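Home Soap and Lotion Making at Skindstead: Your Questions Answered

Hello and welcome! If you've found your way to this page, you're probably thinking about signing up for one of our beginner classes, or you've taken one already and have gone home with a head full of questions (very normal, and we love getting them).

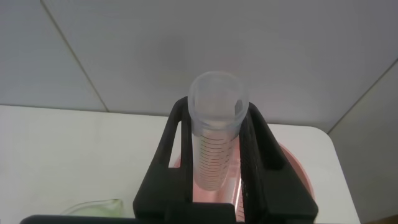
I'm Fengying Lei, and I've been teaching people to make soap and lotion at Skindstead long enough to have heard most of these many times over. I've tried to answer them the way I would if you were standing at my table with a cup of tea.

Do I need any experience to take the beginner class?

None at all. If you can follow a cake recipe you can follow a soap recipe, and if you can't follow a cake recipe, well, a good many of our regulars can't either. We go slowly and we repeat ourselves.

How long is a class, and what does it cost?

The beginner class runs 3 hours and costs $52 per person. That covers all your oils, your lye, your fragrance and a mold to take home. We start at 9 in the morning, and the doors are open a little before that if you'd like to get settled and pick your spot.

Is lye dangerous?

It deserves your full attention, yes. Lye can burn skin and eyes, and we wear goggles and gloves the whole time it's out. Always add the lye to the water and never the other way around. At home, please work with a window open and keep children and pets in another room until everything is washed and put away. Once the soap has finished turning into soap, a properly measured recipe has no lye left in it.

Can I make soap without lye?

You can melt and pour a ready-made base, where somebody else has done the lye part for you. It's lovely for kids and for gifts – my nieces have made mountains of it! But soap from scratch always needs lye, whatever a recipe online may promise you.

Why do you weigh everything? My grandmother used cups.

Mine did too, and some of her batches were wonderful and some of them would take the paint off a door. Oils differ in weight, lye flakes settle differently in a scoop, and a small error goes a long way in a small batch. Weigh your oils, your lye and your water, all on the same kitchen scale. For lotions, weigh your preservative too, and buy a little scale that reads to a tenth of a gram or better, as the amounts are tiny.

Does homemade lotion really need a preservative?

Anything with water in it does. Lotion can grow mold and bacteria well before you can see or smell a thing, and the refrigerator only slows that down. If you'd like to skip preservatives altogether, make a balm from oils and beeswax, and keep wet fingers out of the jar.

My soap has white powder on top. Did I ruin it?

Oh, please don't throw it out! That's almost certainly soda ash, and it's harmless. Steam it lightly or just use the bar and let it rinse off. If you see pockets of liquid or hard white lumps inside the bar, that's a different matter, so set it aside, don't use it, and write to me.

How long do I have to wait before using my bars?

Four to six weeks on an airy shelf, turned over now and then. A bar made in September is just right for holiday giving.

What are the Lidberg and Skader recipes people talk about?

Those are our two house recipes. Lidberg is a plain, gentle bar with plenty of olive oil, and Skader is a scrubby one with oatmeal for gardeners' hands. You'll make Lidberg in the beginner class. Skader comes later, in the second class, along with the Dobos, our layered bar, which takes patience and a steady pour.

What if I have to cancel?

Life happens. Let us know as early as you can and we'll move you to another class at no charge. Your booking confirmation has a link for this, and you can also just reply to it and I'll sort it out for you.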